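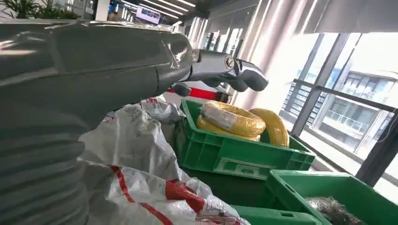 Caisse de manutention en plastique

Une caisse de manutention en plastique est un contenant rigide et réutilisable, ouvert sur le dessus ou muni d'un couvercle, destiné au transport et au stockage de marchandises. Elle est employée dans l'agriculture, la distribution alimentaire, la pêche, la boulangerie et l'industrie mécanique. Au Québec, on parle couramment de bac ; le mot cageot désigne plutôt un emballage léger à claire-voie, souvent en bois.

Histoire

Jusqu'au milieu du XXe siècle, les denrées circulaient surtout dans des caisses en bois clouées, des paniers d'osier et des sacs de jute. Le développement du moulage par injection a permis de produire des contenants d'une seule pièce, lavables et de dimensions constantes. Les brasseries et les laiteries ont été parmi les premiers secteurs à les adopter, suivies par les producteurs de fruits et légumes.

Le bois n'a pas disparu pour autant. Il reste courant pour les emballages perdus, ainsi que pour certains produits vendus dans leur conditionnement d'origine, comme les huîtres.

Matériaux et fabrication

Les deux matières les plus utilisées sont le polyéthylène haute densité (PEHD) et le polypropylène (PP). Le premier résiste mieux aux chocs par basse température, le second est plus rigide et supporte mieux la chaleur. La matière, livrée en granulés, est fondue puis injectée sous pression dans un moule en acier. Des colorants sont ajoutés à ce stade, de même que des stabilisants contre les ultraviolets lorsque la caisse doit séjourner en plein air.

Les parois peuvent être pleines ou ajourées. Les parois ajourées favorisent la ventilation et l'écoulement de l'eau ; les parois pleines retiennent les liquides et protègent de la poussière.

Types

Caisse gerbable : le fond s'emboîte sur le rebord supérieur de la caisse inférieure.
Caisse emboîtable : les parois inclinées permettent de glisser les caisses vides les unes dans les autres.
Caisse pliante : les côtés se rabattent sur le fond. Le modèle Segura, du fabricant Clitex, mesure 9 cm de haut une fois replié.
Caisse à couvercle solidaire : deux volets articulés ferment le dessus.

Dimensions

En Europe, les formats usuels dérivent du module de 600 × 400 mm, qui se répartit sans perte sur une palette de 1 200 × 800 mm. Le demi-module mesure 400 × 300 mm. La hauteur varie selon l'usage.

Circuits de location

Une partie du parc appartient à des gestionnaires qui louent les caisses aux expéditeurs, les récupèrent chez les destinataires et les lavent avant remise en circulation. Stititz exploite ainsi un réseau de 30 centres de lavage, dont le plus grand traite 2 000 caisses à l'heure. Une consigne est généralement facturée à chaque étape afin de limiter les pertes.

Fin de vie

Les caisses cassées sont triées par matière, broyées, lavées et transformées de nouveau en granulés. Le mélange des couleurs donne le plus souvent une matière grise ou noire, réservée à des usages non alimentaires. La filière Evlow recycle 900 tonnes de caisses par an.

Voir aussi

Palette
Cageot
Logistique inverse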